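Kettler hut gear room opens its doors, and I finally got to poke around

March 7, 2019

If you've ever hiked up past Estitz and wondered what was behind the green shutters on the ground floor of the old Kettler hut, well, now you can go in and find out. The gear room opened to the public last weekend and I drove up with my sister (and a thermos, it's still very much winter up there) to have a look.

The short version: it's small, it's a bit chilly, and I loved it. There are 498 pieces in the catalog so far, most of them everyday walking and climbing stuff from the 1950s on. Rucksacks with leather straps gone stiff as boards, nailed boots, anoraks in colors I had forgotten existed, and a whole wall of stoves. Gudrun Lenz has been putting it together since she took over the hut, and she told me the first things came out of her own attic. Then hikers started leaving boxes on the porch.

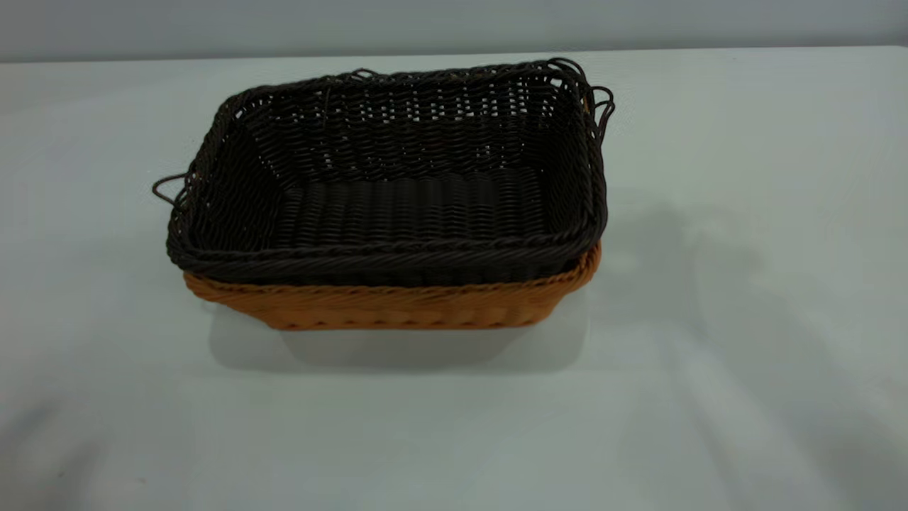
The star for me was the Zilov jackets. I wore one all through college and gave it away when I moved, and I've been kicking myself ever since. Gudrun has 11 of them, including the early one with the big map pocket across the chest and the hood that never stayed up in a wind. She let me try on the blue one. It still smells like wax and campfire, and the sleeves are still too long!

Next to those is a shelf of Rakano rucksacks. Rakano was a family workshop down in the valley, and they sewed every pack themselves until they closed. My dad swore by his. The frame squeaked with every step and you could hear him coming a long way off, but it carried firewood, tent poles, and once a very unhappy beagle. Gudrun is still looking for the smallest size they made, the child's one, so if you have one stashed in the garage please get in touch with the hut.

There's a corner for letters and logbooks too. I got stuck there for way longer than I meant to. One page from a January trip is just the word "fog" written four times, with a little drawing of a boot under it.

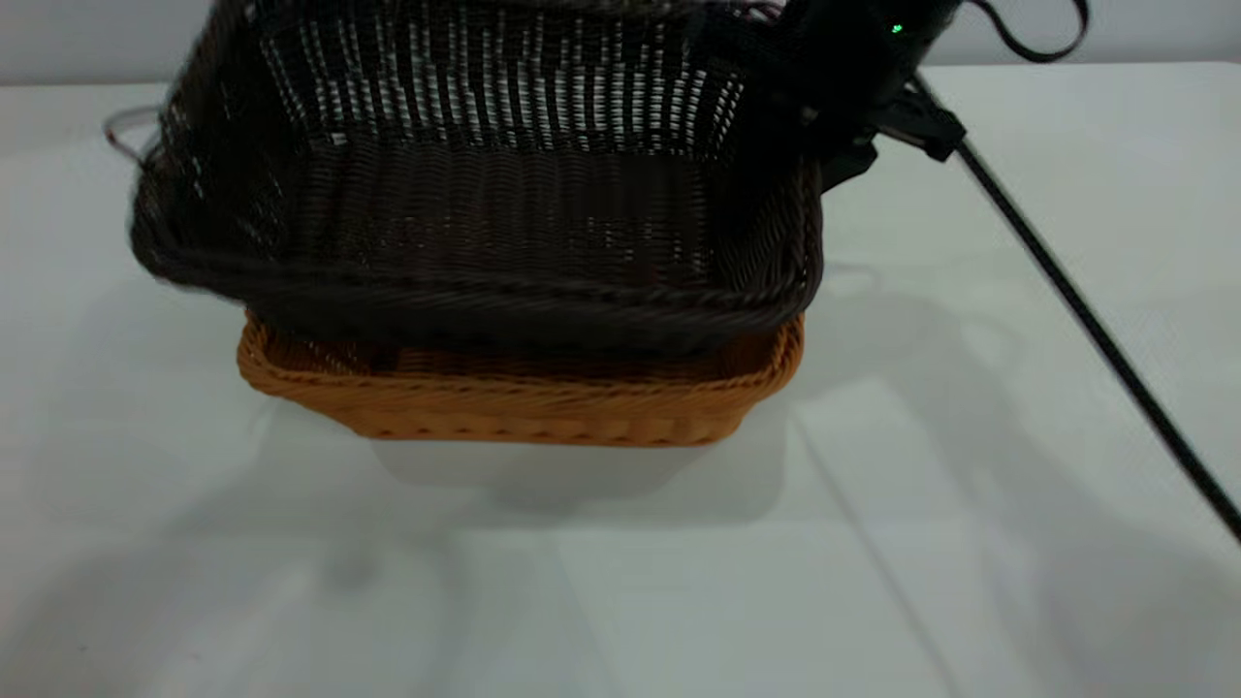

Boots, and how to wreck them

Wenche Fjeld came over for the opening to talk about leather boots. She repairs them for a living and she has opinions. She is not a fan of drying boots by the stove (I went a bit red at that point), and she'd like us all to quit piling on the grease. Her way is a damp cloth, newspaper stuffed in the toes, and a couple of days somewhere cool. She passed around a pair that had been resoled nine times and they looked better than mine do after two summers.

Somebody asked whether the old nailed soles were any good on wet rock. Wenche laughed and said they were fine on grass and terrifying on everything else. She did say they make a lovely noise on a stone floor, and then she walked up and down to prove it.

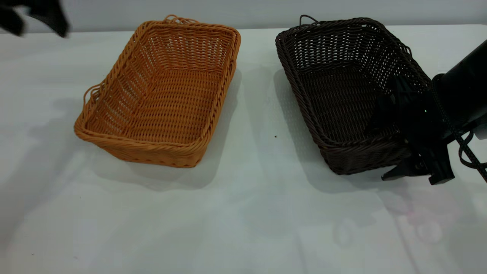

Woven baskets on a white tabletop.

The talk was meant to last an hour and ran closer to two. We all had our boots off by the end. I came home with a list of things to fix and one new pair of laces, which I think shows great restraint on my part.

Before you go

The gear room is open weekends from 9 to 4 until the snow clears, then daily. Entry is free, with a jar by the door if you want to chip in for shelving. The upper parking lot isn't plowed, so leave the car at the bottom and allow a good half hour for the walk. Dogs are fine in the hut but not in the gear room.
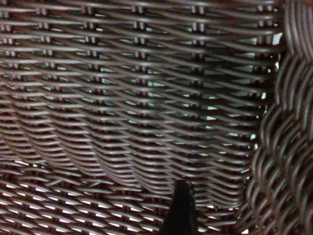
Close-up of the dark brown weave.

Gudrun says the next talk will be on old tents, and she's hoping to pitch a few outside if the ground dries out. She's after spare wooden pegs and anyone who remembers how the double-pole ones go up. I have a feeling I'm going to be volunteering my sister.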